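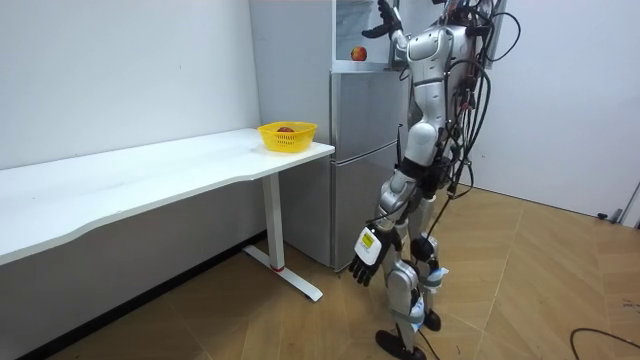 Robot reaching up toward a grey two-door refrigerator

Gasser Town Guide and Map Set: Vandby and the Tuvier Valley

Price: $39
In stock, posted flat in a card mailer
Page updated March 28, 2018

A printed map and guide set for people visiting Vandby on foot or by train, with day trips up the Tuvier valley. The set has two folded map sheets and a 70-page booklet. It is the second edition and replaces the single-sheet map we used to sell.

What you get

Sheet 1 - Vandby old town and harbour quarter. Street map with every lane named, including the stepped alleys behind the market hall that most maps leave off. Public toilets, drinking taps, pharmacies, bus stops and the covered car park are marked. The reverse has a larger plan of the walls and gates.

Sheet 2 - Tuvier valley. Covers the valley from the railway junction to the upper weir, with walking tracks, minor roads, the branch line and all halts. Contours are shaded in brown. The reverse has an index of villages and farms, with both spellings where the old and new names differ.

Booklet - 70 pages, stapled, black and white with a colour cover. Describes 16 walks, ten in the town and six in the valley. Each one has a start point, distance, time without stops, and a note on surface and steps. There is a short history of Vandby at the front and a section on buses and trains at the back.

About the area

Vandby began as a customs post at the mouth of the Tuvier and was walled in stages. The oldest part of the wall is on the river side, where the stone is darker and the courses are uneven. The landward side was rebuilt after a fire and is straighter. Two gates still stand. The Salt Gate is open to walkers and bicycles, and the Mill Gate carries one lane of traffic controlled by lights.

The town inside the walls is laid out on a rough grid, with the market square off centre toward the river. The square was moved when the first market hall flooded, and the old site is now a small park with a line of paving that follows the foundations. Walk 3 in the booklet goes past it.

Outside the walls, the harbour quarter grew up with the grain trade. The warehouses there are tall and narrow with hoists at the gable. Several are now flats and one is the town museum. The harbour itself is mostly used by small boats, and the ferry pier is a short walk downstream.

The Tuvier valley is farming country lower down, mainly orchards and dairy. Above the second weir it narrows and the road and railway share the west bank. The branch line was built to bring timber down and now carries passengers year round, with extra trains in August. The village of Upper Tuvier is the usual starting point for the longer walks. It has a bakery, a guesthouse and a church with a detached bell tower.

Changes in the second edition

- The valley now has its own sheet at a more useful scale.
- The east bank track is shown on its new line above the landslip.
- Walk 7 has been rerouted because the footbridge at the tannery is closed.
- Bus stops have been renumbered to match the signs.
- The museum entrance has moved to the river side of the building.
- Walks 11 and 12 were one walk in the first edition. Most people found it too long for an afternoon, so it has been split at the halt.

If you own the first edition, the town walks are largely the same apart from Walk 7. The valley sheet is the main reason to buy the new one.

Paper and folding

Both sheets are printed on a coated paper that will put up with light rain and being folded back on itself. It is not fully waterproof. In steady rain use a case. Pencil works on it and ballpoint takes a while to dry.

Sheets fold to the same size as the booklet, and all three pieces fit in the card sleeve supplied. The sleeve is only meant for storage and will go soft at the corners if you carry it in a pocket.

The Hanau map case (sold separately) holds either sheet folded to show two panels. It has a neck cord and a roll top. The booklet will go in behind the map, but it is a tight fit.

Using the set

The walks are written to be followed with the map open. Numbers in the text match the numbers in circles on the sheets. Where a walk uses a lane that is closed at night, this is noted at the top of the page.

Times are for a steady adult pace. Allow longer on the town walks if you plan to go into the museum or up the wall, and a good deal longer with small children. The wall walk has steps at both ends and no lift. Four of the town walks can be done with a pram or wheelchair, and these are listed inside the front cover.

Train and bus times are not printed, as they change with the season. The booklet lists the routes and where to buy tickets. Tickets for the branch line can be bought at Vandby station or from the conductor. The halts do not have machines.

Dogs are allowed on all the valley walks except Walk 14, which crosses a nature reserve.

Specifications

Publisher: Gasser
Edition: Second
Contents: 2 map sheets, 1 booklet, card sleeve
Booklet length: 70 pages
Walks: 16
Language: English, with place names in local spelling
Binding: Stapled
Digital version: None

Delivery and returns

Orders are packed within two working days. The set is sent by standard post unless you choose tracked delivery at checkout. We post overseas, but delivery can be slow and customs charges are the buyer's responsibility.

Unused sets can be returned for a refund if the sleeve is still sealed. If a sheet arrives torn or misprinted, send us a photo of the damage and we will post a replacement sheet. You do not need to send the faulty one back.

Common questions

Can I buy one sheet on its own?
Not at present. We may sell the valley sheet separately once the first print run is finished.

Does the town sheet cover the ferry pier?
Yes, it is in the lower right corner. The ferry route itself is not shown.

Is the map suitable for cycling?
The valley sheet shows which tracks are sealed and which are gravel. It does not mark gradients apart from the contours, and the walks are not written with bikes in mind.

Do you offer a discount for groups?
Schools and walking clubs can ask for a price on larger orders through the contact form. Please include the delivery address and the date you need the sets by.

Also in this range

Hanau map case, roll top
Gasser pocket notebook, squared
Vandby harbour print, unframed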